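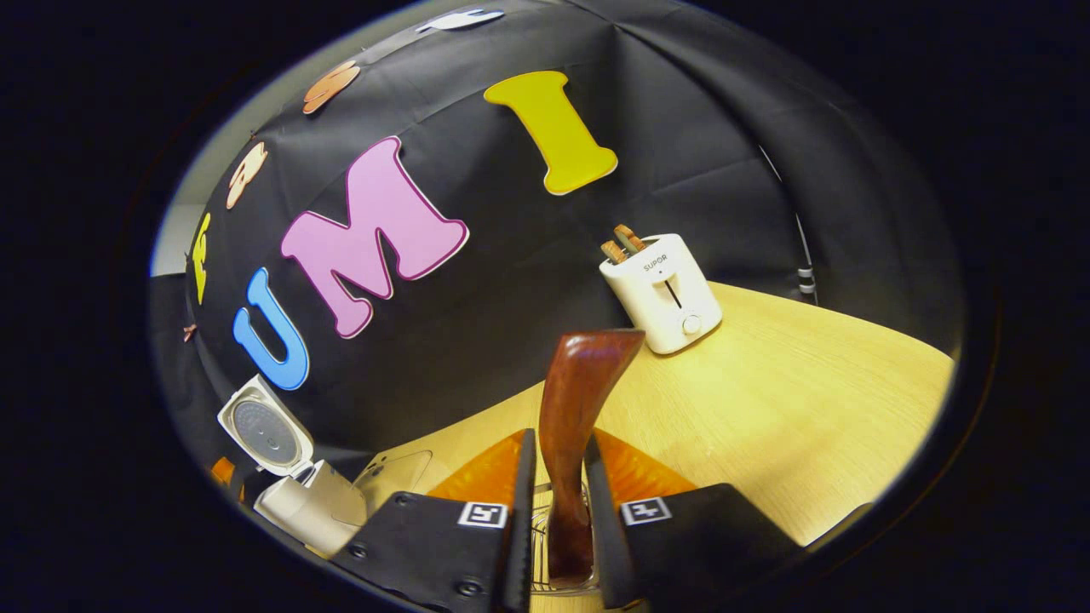

I'd been meaning to get to the Gastthorpe open day for years, and something always got in the way – a birthday, a flat battery, once a genuinely terrible cold. This year I put it on the fridge in February and told everyone in the house I was not available. So on 27 September 2025 I was up before the magpies, thermos filled, and heading off for the two-hour drive to look at a flour mill.

Yes, a flour mill! I bake a lot of bread (ask my neighbours, who have started crossing the street) and I'd been using Gastthorpe's wholemeal for ages without having the faintest idea how it got from the paddock to my cupboard.

Parking first, as somebody always asks. You're waved into a mown paddock behind the silos and it's a fair walk back along the gravel. I'd wear proper shoes. There was a lady ahead of me in white sandals and by the time we reached the gate they were the colour of a digestive biscuit. Entry was free but you had to book a slot for the mill tour itself, and the morning ones had gone well before the day. I'd grabbed the 11 o'clock and felt very smug about it.

Our guide was Weronika Grabowska. She's been milling for most of her working life, the last stretch of it at Gastthorpe, and she has one of those voices that carries over machinery without seeming to be raised. We all got a hairnet and a pair of foam earplugs and off we went up the stairs. And up. And up some more. Grain goes to the top of the building and works its way down, so the tour does too, and my knees had opinions by the third landing.

The cleaning floor was my favourite, which I did not see coming. Before anything gets milled the wheat goes over sieves and through a blast of air to get rid of the chaff, the stones and whatever else came in off the header. Weronika keeps a tray of things that have been caught over the years: bolts, a marble, half a pair of sunglasses, a very flat coin. The kids on the tour would have stayed with that tray all day, and so would I.

After that the wheat gets a drink. Tempering, it's called. They add a bit of water and leave it to sit overnight so the bran toughens up and comes away in bigger flakes. I'd read about this and never really understood it until she tipped some dry grain into one of my hands and some tempered grain into the other and told me to bite one of each. The dry one nearly took out a filling. The tempered one gave a little, like a slightly stale peanut.

Then the stones. They run two pairs for the wholemeal and a set of steel rollers for the white. The stone room is warm and smells like the inside of a porridge packet, and the floor hums up through your feet. The stones get lifted and dressed by hand, meaning someone sits there and recuts the grooves with a pick. I asked how long it takes and Weronika just laughed and showed me her forearms.

The wheat on the stones that day was a variety called Kernex, which they've been trialling with a couple of local growers. It's lower in protein than what they normally buy, and she reckons it's lovely for flatbreads and biscuits and a bit of a pain for a tall loaf. I bought a bag anyway. I'll come back to that.

Lunch was out in the yard and I have some feedback. The queue for the wood-fired pizza was ridiculous, easily the longest of the day, and it ran straight across the door to the toilets. The Agudelo stall down the far end had almost no line at all and was doing cornbread with green chilli and a big slab of butter for a few dollars. I went back for seconds. The man on the stall told me the corn is milled coarse on purpose, and that if yours comes out gritty you need to soak it in buttermilk before you mix the batter. I've written that on the inside of my cupboard door.

In the afternoon there was a talk in the old bag store by Socorro Sánchez, who runs a small bakery a few towns over called Cekesari. It was meant to be about sourdough but half the audience wanted to know about toast, so toast is what we got. Her view is that fresh sourdough makes disappointing toast and you want it on its second day, cut thicker than you think, and done slowly so the middle dries a bit before the outside colours. Somebody asked about freezing. She's all for it, sliced first, straight from freezer to toaster. There was quite a heated exchange about butter temperature between two men in the front row who I'm fairly sure were brothers.

She also passed round slices from the same dough baked with three different flours. I picked the wholemeal straight off but got the other two the wrong way round, and I've been quiet about my palate ever since.

The shop was chaos. They'd set up one till for the whole crowd, and the 5 kilo bags were stacked right where the line had to turn, so every few minutes a pram got wedged. I came away with the Kernex, a bag of rye, a linen bread bag I did not need and a jar of somebody's quince paste. If you're only there for flour I'd go early and do the shop first, then run it all back to the car. I carried mine around for the whole of Socorro's talk and had a white handprint on my jeans for the drive home.

A few things I'd change. More shade in the yard, please, and more than the handful of chairs. A sign at the bottom of the stairs saying how many stairs there are. They do a ground-floor version for anyone who can't manage the climb, and I only found out about it on the way out, from another visitor.

As for the Kernex, I ignored all advice and made a tall loaf. It came out about as tall as a paperback. The crumb was tight, the flavour was gorgeous, sort of nutty and sweet, and it's been very good toasted on day two – so thank you, Socorro. I've still got most of the bag, and flatbreads are on for the weekend.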